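Why Does Wood Have Wiggly Lines?

Run your finger across a wooden desk and look really closely. Those lines are called grain, and they are a tree's diary!

Every year a tree grows a new layer of wood just under its bark. In spring it grows fast and the wood is pale. In summer it slows down and the wood gets darker and tighter. One pale band plus one dark band makes one year. A stump with 218 rings came from a tree that lived 218 years, and some kinds of trees can pass 1000!

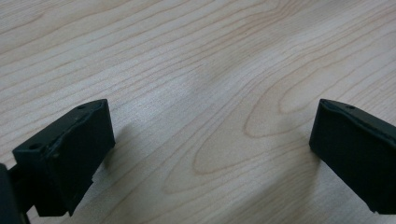 So why do we see circles on a stump but waves on a table? It all depends on which way the saw goes. Cut straight across the trunk and you get rings, like slices of a carrot. Cut the long way, from the roots toward the branches, and the rings stretch out into stripes. Sometimes the saw skims the side of the rings and makes long loops, one tucked inside the next. Look at the pale tabletop: the lines are close together and gently wavy in one part, then they open into big pointed arches. Woodworkers call that shape a cathedral, after the tall pointed windows in old churches.

Try it! Put a sheet of paper on some bumpy wood (an old fence board is great) and rub it with the side of a crayon. The grain pops right up! Then go on a grain hunt at home and see if you can find stripes, loops and a knot, the dark round spot where a branch once grew.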